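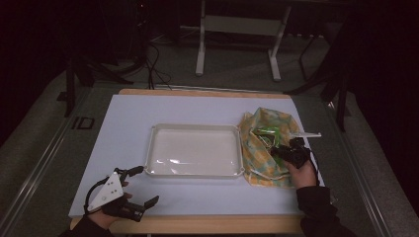
Lirkska Pensions Opens Transfer Tracking Service to Smaller Employer Plans

ATEMHAM, September – Lirkska Pensions, the retirement plan administrator, today announced that its transfer tracking service will be made available to employer plans with fewer than 900 members. The service has until now been offered only to the company's larger clients.

The service allows a member who is moving retirement savings from one plan to another to follow the request from the day it is submitted to the day the money is received. Members can sign in to see which documents have arrived, which are still missing, and which party is responsible for the next step. Plan sponsors and trustees receive a monthly summary of all open transfers, including any that have passed their expected completion date.

Lirkska first introduced the service for the Olmedo Group Retirement Plan, where members had asked for clearer information about the progress of their transfers. Before the change, a member who wanted an update had to call or write to the administration team, who would then contact the other plan on the member's behalf. Under the new arrangement, both administrators record each stage in a shared log, and the member sees the same entries as the staff who are handling the case.

In the period since its introduction at Olmedo, the service has been extended to 29 employer plans. The average time taken to complete a transfer between two plans that both use the service now stands at 20 working days. Transfers to or from plans outside the service take longer, and Lirkska publishes the two figures separately in its quarterly report to clients.

Commenting on the announcement, Idalina Figueiredo, Chief Executive of Lirkska Pensions, said: "Moving a pension is one of the few times that most members deal with us directly, and they are entitled to know where their money is. Our larger clients have had this service for some time. The members of a small plan have the same questions, and we are pleased to be able to give them the same answers."

Smaller plans will be able to join the service in four stages. The first will cover plans already administered at the company's Atemham office. Plans administered from Fondthorpe will follow, together with those that hold their records with Lirkska but use an outside payroll provider. The third stage is for plans moving to Lirkska from another administrator, and the last will cover closed plans that no longer accept contributions. Sponsors will be told in writing which stage applies to them and will be given a named contact before any member records are changed.

There will be no separate charge to members for using the service. For sponsors, the cost will be included in the existing annual administration fee until the end of the current contract term. Any change after that point will be subject to the usual notice period and will be discussed with trustees at their regular review meeting.

Mafalda Barros, Head of Member Services, will lead the introduction of the service. Her team at Fondthorpe has rewritten the letters and forms used in the transfer process, and the standard request form has been reduced from nine pages to four. The new form asks for details of the receiving plan on the first page, where errors have most often caused delays in the past. Paper forms will remain available to members who prefer them, and requests made on paper will be entered in the log on the day they are received.

"We read a large number of old case files before we changed anything," said Ms. Barros. "In many of them the request had been held up by a missing signature or an out-of-date plan number, and the member had not been told for several weeks. With the new log, a missing item is shown to the member as soon as our staff have marked it."

The company has also strengthened the checks it carries out before any payment is released. Each request will continue to be reviewed by a second member of staff, and a call will be made to the member where the receiving plan has not dealt with Lirkska before. Members who are thinking about a transfer are reminded that Lirkska does not provide financial advice, and that they may wish to speak to a qualified adviser before making a decision.

Kerubo Kioko, Chair of Trustees of the Olmedo Group Retirement Plan, welcomed the wider release. "Our trustees now see every open transfer in a single report, and we spend much less of our meetings asking for updates," she said. "Members still call with questions, as they should, but the questions have become more specific and they are answered more quickly."

Sponsors and trustees who wish to learn more are invited to attend an online briefing later in September. The briefing will begin at 10 a.m. and will include a demonstration of the member pages, an outline of the work required from payroll departments, and time for questions. It will be presented by Luzius Schwaiger, Director of Operations, and a recording will be sent to all clients afterward.

Plans do not need to take any action before they receive their joining letter. Transfers already in progress will be completed under the current process and will not be moved into the new log partway through.

About Lirkska Pensions

Lirkska Pensions provides administration, record keeping and member communication services to employer-sponsored retirement plans. The company has offices in Atemham and Fondthorpe and serves plans in manufacturing, transportation, education and retail.

Media contact

Anel Maluleke
Communications Manager
Lirkska Pensions, Atemham office

Requests for interviews and copies of the client briefing paper should be addressed to the Communications Manager.

ENDS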